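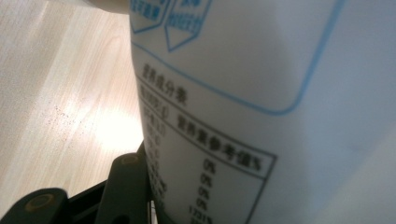

Nutrition information table (营养成分表) printed on the side of a white plastic bottle, with the reference value column at right

A nutrition information table is a block of printed text on a food or supplement package that lists the energy and nutrient content of the product. On packages labelled in Chinese the block is headed 营养成分表. It is usually ruled off from the rest of the label by thin lines and set in a single dark colour.

Layout

The standard form has three columns. The first names the item, the second gives the amount per stated quantity of food, and the third gives that amount as a share of a daily reference figure. The third column is headed 营养素参考值%, often shortened to NRV%. The stated quantity may be 100 grams, 100 millilitres or one serving.

Energy is given first, in kilojoules, followed by protein, fat, carbohydrate and sodium. Other nutrients may be added below these. Supplements often use a different table, listing active ingredients by dose, and the two forms should not be read as equivalent.

Reading the percentage column

The percentage applies to the quantity in the middle column and not to the whole container. A table giving 155 kJ per serving must be multiplied by the number of servings eaten before it is compared with a daily total. Where the quantity is 100 grams and the serving is much smaller, as with powders and tablets, the printed percentage will overstate what one serving supplies.

Reference values differ between countries. A percentage printed for one market cannot be carried over to a label for another without going back to the amount in grams or milligrams.

Printing on curved containers

Tables on bottles are either printed directly on the wall or carried on a label or sleeve. On a round bottle, a wide table wraps far enough that its first and last columns cannot be read from one position. Designers deal with this by narrowing the columns, reducing the type, or turning the table so that its rows run up the bottle.

Rimantas Venckus and Kusum Rawat compared 3,133 household packages in the Curkstead label survey. Of these, 1,653 were bottles or jars with a curved printed face. Their notes record that the percentage column was the part most often misread, chiefly where it fell next to a seam or a change in the curve. A later paper by Sveva Caruso recommended a minimum margin between the table rule and any decorative border.

Wear

Ink printed directly on smooth plastic can rub away with handling, and fine rules tend to go before bold headings. Paper labels hold ink better but lift at the edges in damp cupboards.

See also

Daily reference intake
Ingredient list
Serving size
Package labelling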